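Haser to Jurnbridge: sealed road gallery

Edge lines, seal and shoulders on the Haser to Jurnbridge road, for anyone planning a drive or comparing surface condition with earlier visits. Page last revised 7 June 2018. Distances are taken from the Haser end. Select a thumbnail for the full-size file.

The route crosses flat farmland for most of its length. Grades are negligible and sight distance is governed by the bends, which are few and widely spaced. The Prundico section was resealed in November and has had one season of grain traffic over it.

Edge lines are solid white on both sides. There is no centre line on this stretch, so opposing traffic keeps left by judgement, and wide loads generally put a wheel on the shoulder to pass.

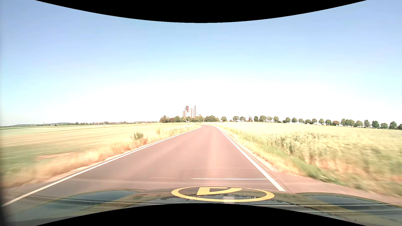
Verge growth is dry grass with scattered shrubs. Slashing is done once a year from the Haser end and stops at the Simiyu turnoff. Past that point the grass is left to the adjoining landholders, and guideposts can be hard to pick up at dusk.

Seal width was taped at 18 locations. Variation was minor - the narrowest readings were all on the approach to the Simiyu culvert, where the shoulder has also dropped away on the outside of the curve.

The Jurnbridge to Prundico loop has its own page.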